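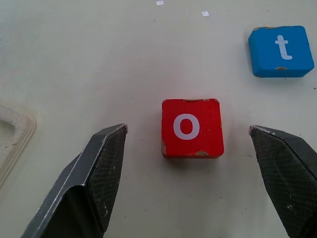
Figure 1. Wrist camera view, letter block task. Red "o" block between the fingers, blue "t" block at upper right.

Asthorpe Student Manipulation Project
Progress report to the Khalaf Fund, second reporting period
Prepared by Walid Masri, project lead
July 3, 2024

1. Status

The project is on schedule for two of its three work packages. Data recording (WP1) is complete. Policy training (WP2) is in progress and has produced a first usable model. The public demonstration (WP3) is behind schedule, for reasons given in section 6. Spending is within the approved budget. One change to the equipment line is requested in section 7.

2. Task definition

The first-period report described the task as "spelling with blocks." That wording was too loose to test against and has been replaced. The task is now defined as follows. Lettered wooden blocks are placed face up on a white table within reach of the arm. The operator enters a word. The arm picks the blocks in order and sets them side by side on a marked line. A trial counts as a success if every letter is in the correct order, no block has left the table, and no block is rotated by more than a quarter turn from upright.

Two-letter words are the current target. The word used for most testing is "to," which was chosen by the students and kept after the task definition changed. Three-letter words will be attempted only after the two-letter success rate passes the threshold agreed with the Fund.

The block faces carry white lowercase letters on a colored ground. The two in Figure 1 show the amount of wear the model has to handle: paint is missing along edges and at corners and bare wood shows through. The students proposed repainting the set. I decided against it for this period. Repainting would have split the recorded data into two groups with different appearance, and the worn faces are still easy to read by eye. Letter recognition on worn faces has not been a leading cause of failure so far (see section 4).

3. Data recording (WP1)

Students recorded 3740 demonstrations by teleoperation. Each demonstration is one pick and one place. Of these, 254 were removed during review. The grounds for removal were fixed in writing before review began:

Operator released the block above the table and it bounced.
Hand or sleeve in the wrist view during the approach.
Missing or duplicated joint readings.
Wrong letter picked for the entered word.

Missing joint readings were the most common ground. They were traced to a loose connector on the logging computer, which was replaced in April. Demonstrations recorded after the replacement show very few gaps.

Review was done in pairs. Each student in a pair marked the recording separately, and disagreements came to me. This took longer than planned but gave the newer members a reason to look closely at other people's approaches. Several of them changed their own technique afterward, mainly by slowing down over the last part of the descent.

A naming error in the first batch of files was found and corrected. The original names are kept in a separate log so that earlier training runs can be reproduced.

4. Policy training (WP2)

The current model takes the wrist view, joint positions and the target letter as input and outputs a short sequence of arm motions plus a gripper command. It is trained on the reviewed data only. Training runs on the shared machine at Hirkden overnight and is stopped before the first class uses it.

Single-block picks are now dependable when the target block is squarely between the fingers at the start of the descent. Results fall off when it is not. The failures seen in testing are listed here in order of frequency.

a) Lateral offset. The gripper descends with the block closer to one finger than the other. The nearer finger either touches down on the block face or pushes the block as it closes. A small offset is harmless, as closing the gripper centers the block. The arrangement in Figure 1, with the red block somewhat closer to the right finger, is within the range the students classify as acceptable.

b) Rotation. The block is turned relative to the fingers and is gripped at the corners. It then swings when lifted and is set down crooked. The blue block in Figure 1 is tilted relative to the red one, and a pick on a block at that angle needs a wrist turn before descent. Demonstrations with a wrist turn are underrepresented in the data because operators tended to pick the straight blocks first.

c) Letter confusion. Errors of this type are mostly between letters that resemble each other when seen sideways. "o" and "t" are rarely confused, and results on the test word should not be taken as evidence for the full alphabet.

d) Background. Scraps of paper and marks on the table occasionally draw the arm off course when no block is near the center of the view. The students tested this by moving a scrap of paper between trials. The effect was repeatable but small.

To address (a) and (b), the group wrote a scripted placement sheet that tells the operator where to put each block and at what angle before recording. A supplementary set will be recorded with this sheet in the next period. No change to the model structure is planned until the supplementary data have been tried.

5. Equipment

The arm, controller and wrist camera have worked without a fault that stopped a session. Gripper pads need attention. The crosshatched pads are scuffed, and the tip of one finger has a small chip. Grip force readings have not changed measurably, but I would prefer to replace the fingers as a set before the demonstration. Lekum, the supplier, quotes a lead time of three weeks.

The table surface has collected smudges and dark specks over the two terms of use. It will be cleaned on a fixed schedule from the next period on, and the cleaning will be noted in the recording log so that its effect on the model can be checked.

6. Student participation and demonstration (WP3)

Students work in three roles: operator, recorder and reviewer. Roles rotate at each session. Every member has now passed the safety check and can run the stop procedure without prompting. Attendance dropped during the exam period and recovered afterward.

The demonstration was planned for the end of the period. I postponed it. The two-letter success rate had not passed the agreed threshold, and a demonstration with an operator stepping in would not have met the terms of the grant. The Hirkden site remains available to us in the fall term. A dry run without an audience will come first, using the same trial definition as section 2.

The documentation written by students is uneven. The setup and shutdown pages are complete and have been followed successfully by a new member working alone. The training pages still assume knowledge that only the older students have. Two students have taken on the rewrite.

7. Budget

Spending to date is below plan, mostly because transport for the postponed demonstration has not been paid for. I request approval to move part of the unspent transport amount to equipment, to cover one set of replacement fingers with pads. The total award is not affected. If the request is declined, the current fingers will be kept and the demonstration will go ahead with them.

8. Planned work, next period

Record the supplementary set with scripted block angles and offsets.
Retrain and repeat the two-letter test with the same start positions.
Fit replacement fingers, if approved, and record a short comparison set before and after.
Finish the training pages.
Hold the dry run at Hirkden and fix a new demonstration date with the Fund.

The decision needed from the Fund is the equipment request in section 7. An answer before the supplementary recording starts would let us record all of it with the new fingers. Trial logs and the list of removed demonstrations are available on request.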